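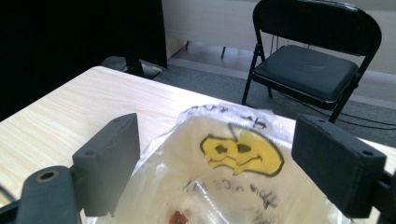 Plastic bag with printed smiley face, on a wooden tabletop.

3. Storing Tare Weights on the Odholm Bench Scale

Complete leveling and warm-up before you begin this section. Tare values stored on a scale that is not level will be wrong at every later use, and the scale does not flag them.

A stored tare is the weight of an empty bag, tub, or tray. The scale keeps it in memory and subtracts it when you recall it. Use stored tares when the same type of packaging comes back day after day. For a one-time weighing, press ZERO with the empty packaging on the platform and skip this section.

Before you start

Remove the shipping film from the platform if it is still in place. Check that the platform rests on all of its rubber posts and does not rock. Keep the scale away from fans, open doors, and heating vents. Light packaging such as a thin bag catches moving air and will make the last digit drift.

Empty packaging must be clean and free of product dust. Fold loose bags so that no part hangs over the platform and touches the housing or the table.

To store a tare

1. Press ON and wait for the stable mark (a small circle) to appear at the left of the display.

2. Press ZERO with nothing on the platform.

3. Press and hold TARE until the display shows SET, then release.

4. Use the arrow keys to choose a memory slot. A slot already in use shows a dot after its number.

5. Place the empty packaging in the middle of the platform. Take your hands away.

6. Wait for the stable mark, then press ENTER. The display shows DONE and returns to the live reading.

7. Remove the packaging. The display shows a negative value while the tare is active. Press CLEAR to return to zero.

Note: ENTER has no effect until the stable mark appears. If the mark does not appear within a minute, see "Unstable reading" below.

CAUTION: Storing to a slot that shows a dot replaces the old value. The old value cannot be brought back.

Rigid containers
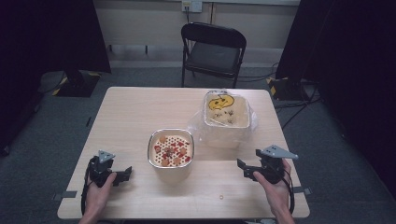 Weigh a rigid container together with its lid if the lid will be on during normal use. If the lid is left off, store the container alone and write this on the slot card. Mixing the two under one slot is the most common source of short weights.

Containers of the same type can differ slightly from one batch to the next. Store a new value when you open a new carton. Do not reuse the value printed by the packaging supplier.

To recall a tare

1. Press TARE briefly.

2. Choose the slot with the arrow keys and press ENTER.

3. Place the filled packaging on the platform and read the net weight.

The maximum load is 1,928 grams, packaging included. Above this the display shows OVER and no weight is recorded.

Copying tares to a second scale

Connect both scales with the Wirel data cable. On the source scale, hold TARE and ZERO together until SEND appears. On the other scale, press ENTER. Both scales must run firmware version 2 or later. Do not unplug the cable while SEND is flashing.

Unstable reading

Check for moving air, vibration, and packaging that touches the housing. If the reading still drifts, switch the scale off, clear the platform, and switch it on again. If ERR 3 appears, contact Nolier service and have the serial number at hand.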